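Stusesholm, day two

Up at 6 for the boat station. Ewan Dunstan had said the gate would be open and it wasn't, so I stood in the wind with my bag until a man in orange overalls let me through without asking who I was. Notes below are in the order I wrote them, more or less. Some of it on my knee on a bus.

The open day is a yearly thing at the rescue station, normally in December, when the town has its harbor lights. Moved this time on account of the new slipway being finished. I'd wanted to see the place since I wrote up the Sodach crossings, because most of the people brought off those boats came in here, over this same bit of concrete, and all I had was phone interviews.

First thing — it's small. You read "coordination center" and think of a wall of screens. It's a room over a boat shed, with a radio desk, a chart table, a kettle and a window that doesn't shut properly. Two people on a watch. The desk officer that morning was Oi-ling Hsiao, who has worked nights here for most of her career and was on days only for the visit. She talked fast and I missed some of it.

What I got down:

A call comes in, often on a cell phone, often from somebody who doesn't know where they are. First question is always position. Second is how many. The number is nearly always wrong, she said, sometimes because people are frightened and sometimes because children don't get counted. So they log the number given and then log the number landed, in separate columns, and never go back and correct the first one.

383 landed here last season. She showed me the last line of the book. Written by hand, in pencil, and then inked over by whoever came on shift next.

Didn't ask about the ones who weren't landed. She told me anyway. Different book.

Then down the stairs to the shed. Two boats, the big one out on the slip for visitors to climb over and the smaller one kept ready, with a rope round it and a sign telling you to keep off. Line of families waiting for the big one. Kids in helmets. I went up after them and sat in the survivor cabin, seats down both sides, straps, a smell of diesel and disinfectant. Rated for 30. They've had more in it than that. Ewan said the handling changes completely once people are standing, and the crew spend the run back getting everyone low and keeping them there, mostly by hand signals becuase of the engine noise.

Launch demo at 11ish. Very quick. Doors, tractor, water, gone. Then a long wait while it came back round the breakwater and the crowd drifted off to the food stand. Soup was good. Bread was gone by the time I got there.

Walked over to the reception hall after that, which is the part I'd really come for. It belongs to Oseo, the relief group that took over from the town three winters back. Former net store. Long, low, painted white, heaters up in the roof. People come in off the slip at one end, get a blanket and dry clothes, see a nurse, then a table where names are taken. After that a bus. The whole stay is supposed to be hours. In bad weeks it's been days, and there are cots stacked along the back for that.

Their guide was good but careful. Wouldn't be drawn on the row with the ministry over the transfer buses. Would say the contract with Singhal, the bus firm, runs out before the end of the year and that they don't have a replacement. I asked if that meant people would be sleeping in the net store over winter. She said to ask the ministry. I have, twice.

One thing I hadn't known — families who've been moved on come back. A few live in town now. One couple run the laundry behind the church and do the hall's blankets at cost. I tried to find them but they were shut for the afternoon.

Bus back up the hill with wet feet, typed most of this sitting on the floor.
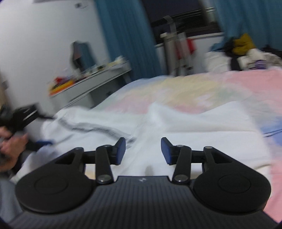
A cluttered bedroom, with the bed filling most of the middle.

Evening. Met Ewan again at the hotel bar, his idea. He's been coxswain long enough to have opinions on everybody. Main points, some off the record so left out:

The new slipway is steeper than the old one and the crew like it. Saves time at low water. The money for it had been promised, withdrawn and promised again under three different ministers, and he had the letters to prove it, in a folder, which he'd brought with him.

They train with the Oseo staff now. Didn't used to. Before that the boat would come in and nobody on shore knew if it was carrying two people or a full cabin. Now there's a handset in the hall and the crew call ahead with numbers and injuries when they pass the outer buoy. Simple thing. Took years.

He thinks the crossings will shift north again. More open water, longer runs, smaller boats. He wants a second watch on at night and doesn't expect to get one.

Asked him what visitors get wrong. He said they ask about storms. Most of the calls come in flat calm, he said, when people think it's safe to go.

Practical stuff if you're going. The bus from the rail station stops at the top of the hill, not at the harbor, and the steps down are slick. Bring cash for the food stand. The hall tour has to be booked ahead and they do turn people away, I saw it happen. No photographs inside the hall or in the radio room, phones go in a box by the door. Log book is not part of the public tour, so don't ask for it at the desk.

Still to do: ring the ministry again re the buses. Check the slipway dates against Ewan's folder. Find the laundry people — they open at nine, the sign said.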